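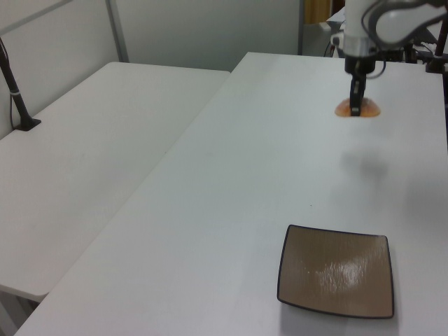 What should be wiped down first when a tabletop is reset between table-setting sessions?

The tabletop itself, with all tableware lifted off, and then each plate separately before it goes back.

13 August 2025
Workshop notebook, Jerkamport, tabletop room
Entry by Orathai Wattanapong

The two white tables remain joined along their long edges. The matte tops show faint scuffs, and a few small dark specks are present near the middle of the larger one. The specks did not respond to a dry cloth. A damp cloth with a small amount of dish soap is to be tried next, on one speck only, and the result entered here before the remainder is treated.

The square brown plate with the dark rim is in use on the larger table. Its surface is glossy enough to return a strong glare from the overhead lights. Thitima Sriwong has asked whether the plate should be exchanged for a duller one from the Rungrueang set. My view is that it should stay. The fine streaks in the brown are part of the finish and should not be scrubbed; two colleagues have mistaken them for residue.

The translucent orange piece was also used on the larger table, with open space left between it and the plate. It is low and rounded and is easily overlooked at the end of a session. It is to be returned to the small Vullcombe tray and entered on the sheet by name — "orange, domed" — as the earlier entry, "jelly," caused confusion in May.

Cleaning supplies: 3 packs of cloths on the shelf, and one 700 ml bottle of soap, opened. The Drorkitz spray is not to be used on these tops until we have tested it on the underside. It left a film on the old bench.

Time allowed for a full reset remains 15 minutes. Today's took longer, owing to the specks. I do not propose changing the allowance on the basis of one session.

Outstanding:
Damp cloth test on one speck (O.W.)
Check the seam between the tables for crumbs and grit (T.S.)
Relabel the Vullcombe tray

T.S. adds: seam checked after lunch. Some grit at the near end, removed with a soft brush. The tables were not separated.

Recent entries
Shelf labels, second version
Rungrueang set: chipped pieces withdrawn
Cloth laundering schedule
Old bench: removal of film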